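Chapter 3
Into the Bin: What a Thrown-Away Bottle Tells Us, and What It Doesn't

Most books on household waste begin with a large number. So many bottles a minute, so many times around the equator. We are going to leave those numbers alone for now, partly because you have met them already, and partly because very few people who repeat them could say where they came from. A claim about waste should be traced back to an actual bin and to the person who looked inside it.

Start small, then. Take one room, one trash bin and the few bottles on the floor that have yet to go into it. What could you say about these bottles that would hold up if a doubtful classmate pushed you on it?

You could say what color they are, whether the caps are on, and whether there is a liner in the bin. You could say that some are crumpled. You could not say who drank from them, how long they have been there, or where they will be in a month. Students who skip this step tend to write down the story they expected to find.

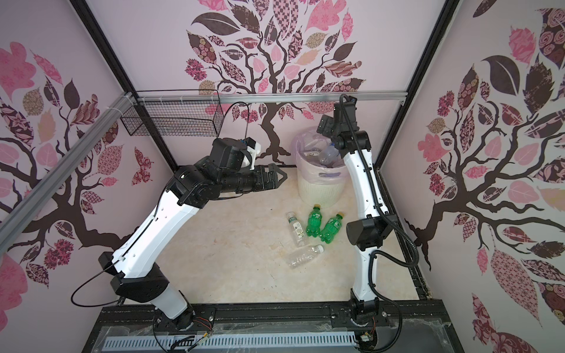 3.1 Bottle, cap, label

A soft drink bottle is usually spoken of as one object. For anyone who has to sort it, it is at least three. The clear or tinted body is commonly PET. The cap is commonly a different plastic, one that floats in water where PET sinks. The label may be a plastic film or may be paper, and the glue behind it is a nuisance either way.

Advice on caps has changed over the years. Many of us were told to take them off, and many towns now ask for them to be left on. Be wary of anyone who gives you a single rule for all places. Ask which plant takes the bottles, and ask when the rule was last checked.

Color matters more than the leaflets let on. Clear PET can be turned into nearly anything. Green PET has fewer buyers, and a blue label on a clear bottle is a much smaller problem than a bottle that is blue all the way through.
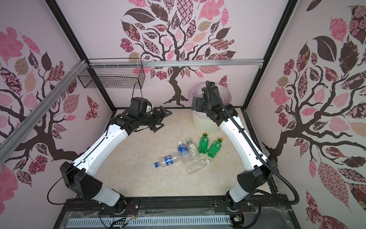

3.2 The trouble with counting

The Pumphrey survey, which we will use throughout this chapter, asked 300 households to keep a tally of the bottles they threw away. At the end, 90 had sent back a complete sheet. The authors were pleased with that. We are less pleased. People who fill in a sheet every evening are probably also people who rinse and sort, and the habits of the other households are simply missing.

There is also the question of what counts. Is a bottle "thrown away" when it is put down on the floor, when it is picked up, or only when it lands in the bin? The sheet didn't say. Two households with the same habits could hand in quite different totals.
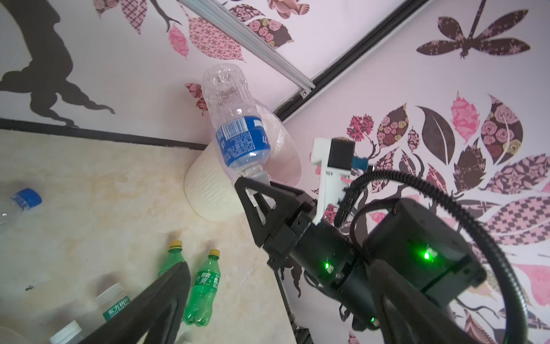 Gwawr Dafis objects that this is too harsh. A rough count taken in a real home, she argues, is worth more than a perfect one that never gets taken, and a household that has kept a tally for even a few evenings knows its own trash better than any expert does.

She has a point about the household. We are not convinced about the survey. Knowing your own bin is one thing, and drawing a line on a chart for a whole town is another, and the Pumphrey authors drew the line.

3.3 Is it empty?

Sorting guides say "empty and rinse" as though both words were clear. Beads of water on the outside of a bottle tell you nothing about how well the inside was rinsed.

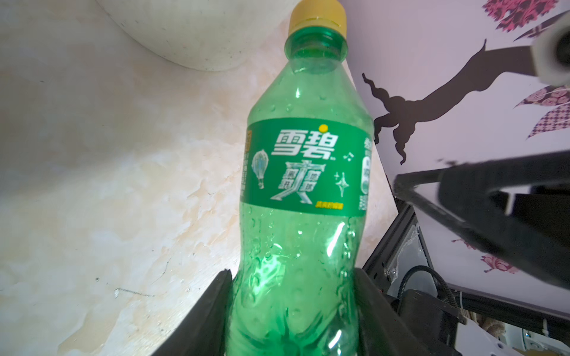
Wyn Morris, in his notes on the Wodley trial, treated a bottle as empty if nothing ran out when it was tipped. That is a fair working rule, and it is written down, so another person can repeat it. Whether it is the right rule depends on what the bottle is headed for. Before you go on to the exercises, write your own rule in two sentences and try it on whatever is in your bin at home.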